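Umside gripper trials

The Umside trials are a set of simulated tests I use to compare robot grippers before anybody spends money on hardware. I set them up in April, running on the Wavasum controller, and they've kept me busy ever since! The two designs I get asked about most are the Arriaga and the Sellberg.

Setting

Everything happens in a backyard garden, with a patio, a lawn and a house to one side. I love this one — outdoor spots make you think about reach in a way a plain bench never does.

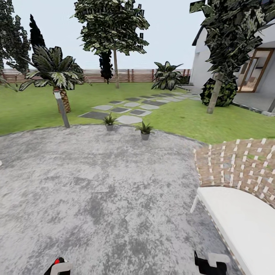

The patio and garden, with both grippers at the bottom.

Method

Each design gets 40 tries per object, and I've logged 1,483 tries so far. I score the approach and the hold separately (lumping them together hid a lot of bad approaches). Round things sitting on top of other things are my favorite, and you have to decide early how wide to open the fingers.

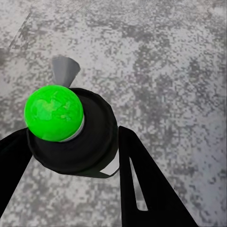 Fingers on either side of a black base with a green sphere on top.

Open questions

I still haven't settled on a fair closing speed for both designs — slower suits the Sellberg, I think.

Last updated 30/09/2022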